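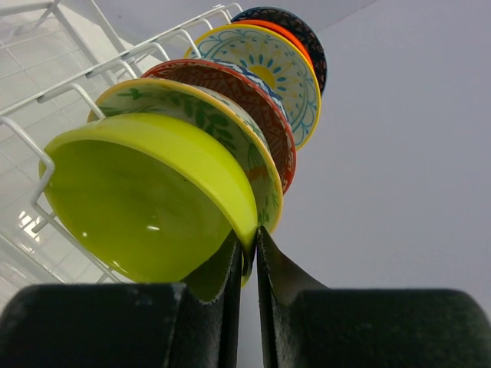
What did we get done at club tonight? More than I expected, and less than Lungile wanted, so I suppose it was a fair evening all around.

Nov 4, 2025. I got to the Wultetthorpe room early with my sandwich and meant to sit quietly for a bit, but Clifford Marchand was already there in his coat, going through the log from last time and muttering. We have 1,107 saved runs of the dish rack task now, and the goal for the February showing at Erville is 1,910, so you can see why he mutters! I told him we'd get there. I have told him that every week since school started, and he is very kind about it.

Lungile Msimang ran the first block and I typed up the notes. She's so patient with the arms (she talks to them, a little, the way my grandmother talked to her stove). The green bowl is still the one I worry over. You have to come in low at the rim and close slowly, and I always want to hurry.
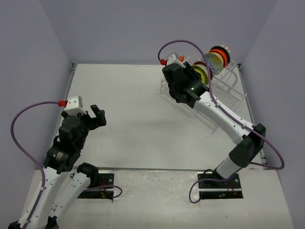

We argued for a good while over whether the left arm should do anything at all in this task or just stay out of the way. Clifford thinks it ought to steady the rack. Lungile says let's get one arm right before we ask for two, and I'm with her, though I kept my mouth shut and wrote down both sides. Fraser is the name we've given the right arm and Suto the left, so the whole argument sounded like two parents discussing their children.

My own turn came last, 30 minutes of it, and my shoulders are sore from holding them up around my ears. I do love it, though. I owe Clifford a page on the grip settings before next meeting, and I must remember to bring back his good screwdriver, which has been in my coat pocket since last week.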